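Section 5: Setting up your Tradden garment steamer

Hi again! If you've come straight from Section 4 you've already got the pole clicked together and the hose screwed on, so we're ready for the fun part. I wrote these steps the way I do them at home, which means a few detours. 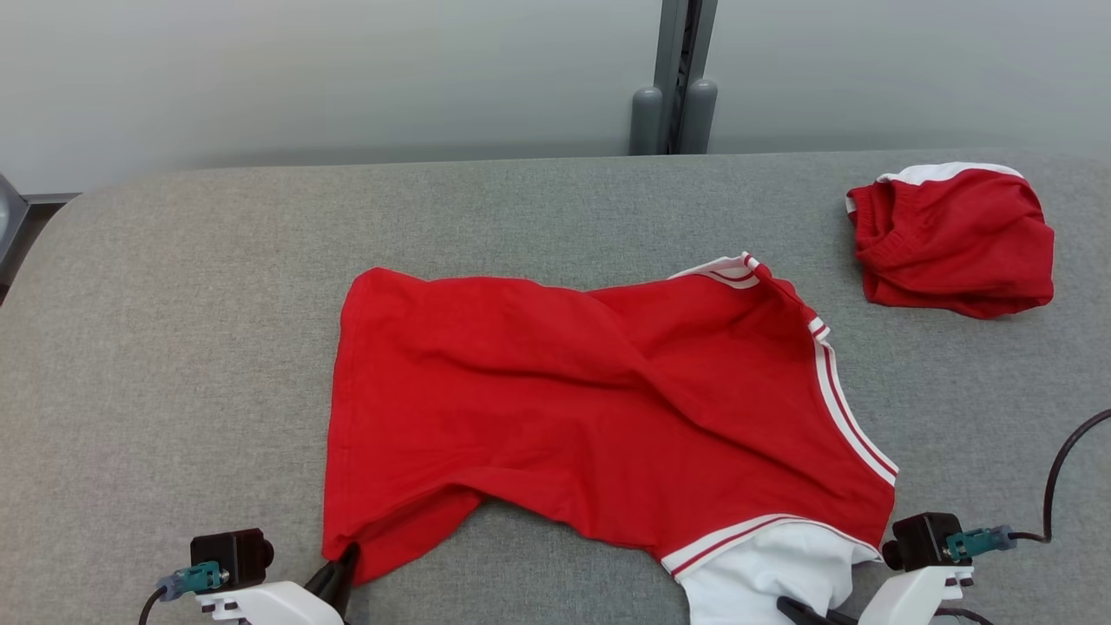
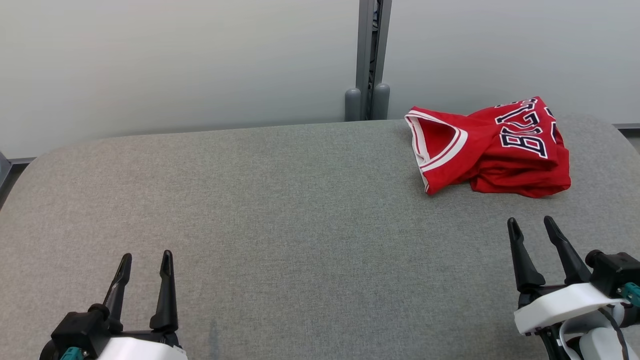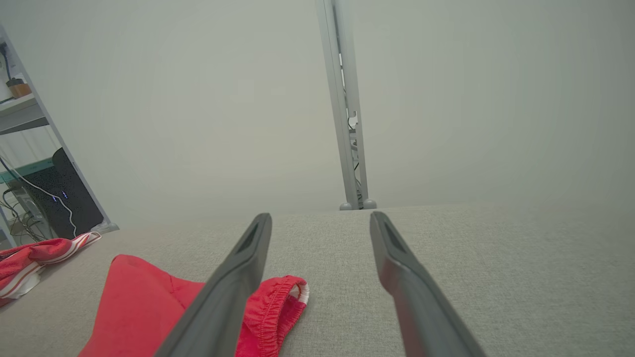

Before you fill anything, pick the spot where you're going to steam. I like a hanger best, but plenty of clothes never make it that far, and a wide, soft gray surface with a fabric cover does fine for laying things out. Something like that red basketball jersey, all bundled up with its striped neckline gaping open, needs a good shake and a gentle smoothing by hand before the steamer comes anywhere near it. Check the care label too, and keep the steam off printed numbers or letters if your shirt has them.

Filling and warming up

1. Make sure the steamer is unplugged. Yes, every time.

2. Lift out the tank by its handle and turn it over. The cap comes off counterclockwise (mine was very stiff the first week, then fine).

3. Fill to the line with plain cold water. My town, Follcombe, has water hard enough to chalk up a kettle in a month, so I use distilled. No scented stuff, please – it gums up the valve.

4. Put the cap back on, turn the tank right side up and wait a moment. If it drips, the rubber ring is probably twisted.

5. Drop the tank into the base until it clicks, plug in, and set the dial to Low.

6. Give it 49 seconds. The light goes from amber to green and you'll hear a little gurgle, a bit like a coffee maker.

Caution: Steam burns are nasty and quick. Point the head away from yourself, other people and pets, and never steam clothes while someone is wearing them. I mean it!

Your first pass

7. Hold the head upright over the sink and let it spit for 8 seconds. The first puff always carries some water.

8. Start at the collar and work down in slow strokes, pulling the cloth gently tight with your free hand below the head.

9. For polyester and other shiny sports fabrics, stay on Low and keep the head a finger's width away. Cotton can take High.

10. Let the garment cool before you fold it or you'll steam the creases right back in.

Note: The tank holds 300 ml. I get through a couple of shirts and a set of curtains and then it's time for a top-up. Unplug first!

Thanks to Svitlana Demchenko, who read my draft in March and spotted that I'd left out the cap completely. Descaling is in Section 6, and you'll want the Koval brush from the accessory bag for it.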